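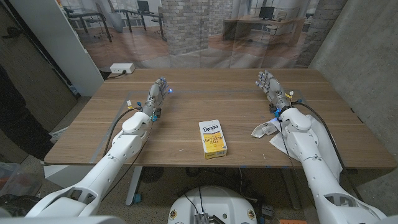
Photo: Stelthorpe Technical College, Automation Project Group

Report on the Visit to the Runum Laboratory Open Day
Student Project Report, Introduction to Automation
Submitted 4 September 2020

1. Purpose of the visit

The Automation Project Group of Stelthorpe Technical College attended the August open day of the Runum Laboratory in Prudlow. The visit forms part of the second project unit, in which students are asked to observe a working robot system and report on how its tasks are set up, run and checked. The group was made up of nine students from the evening and daytime sections.

Before the visit, each student prepared written questions on one of the following topics: the arms, the control software, the choice of objects, and safety. The answers given by laboratory staff are included in the sections below.

2. The system demonstrated

The robot shown to visitors is known within the laboratory as Jia. It has two white arms mounted on a rounded base, and it works at a wooden table from one side. Staff explained that Jia was assembled for research on handling household goods. It is not sold as a product.

The table is marked with thin tape. According to staff, the tape shows the area in which objects are placed at the start of a task, so that results from different sessions can be compared. A printed backdrop of an office interior hangs behind the table. One student asked whether the backdrop affects the robot's vision software. The answer was that the laboratory changes backdrops from time to time in order to test this, and that the results were not yet ready to be shared.

Cables run along the outside of the arms. The group had expected all wiring to be internal, as in the industrial arm used in our own workshop. Staff said that outside cables are easier to replace when wrist parts are changed, but that they limit how far the wrist can turn before a cable pulls tight.

3. Objects used

The objects are ordinary groceries and household items. During our session they included a box of Domino light brown sugar and a banana. The box has flat sides and stands upright without support. The banana is curved and can be marked by too much pressure. Students were told that the pair is useful for teaching, as the same grip settings will not suit both.

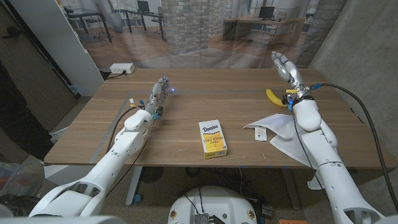 Figure 2. The sugar box at the center of the table, with the banana to its right beneath the raised arm.

4. The demonstration

The session consisted of seven short tasks. Each began with both arms raised over the table. An operator read the name of the task aloud, entered it at a computer, and stepped back behind a line on the floor. Visitors stood behind the same line.

In the first tasks the robot was asked to pick up the box with one arm and set it down again inside the taped area. Later tasks used both arms. The group recorded the outcome of each task on the observation sheet supplied by the college. Five were completed at the first attempt. One was completed after the operator moved the box and started again. The last, in which the box was to be passed from one arm to the other, was stopped by the operator when the box began to tilt.

Staff stated that the laboratory has recorded more than 3,000 attempts since the project began, and that 300 of these have been set aside for testing new versions of the software. Failed attempts are kept along with successful ones.

5. Safety

The operator kept a stop button in hand during every task. No person may reach over the table while the arms are powered. Objects are changed only after the operator has called out that the arms are off and a second member of staff has repeated the call. The group recommends that this spoken check be adopted in the college workshop.

6. Comments and further work

The pace of the demonstration was slower than most students had expected. The longest part of each task was the approach to the object, and the grip itself took little time. Two students noted that the observation sheet has no space for a task that is stopped and restarted, and the sheet should be changed before the next visit.

For the third project unit, the group proposes to mark out a taped area in our own workshop and repeat the box task with the college arm, using an empty carton of similar shape. A list of parts and a request for workshop time are attached as Appendix A. The completed observation sheets are attached as Appendix B.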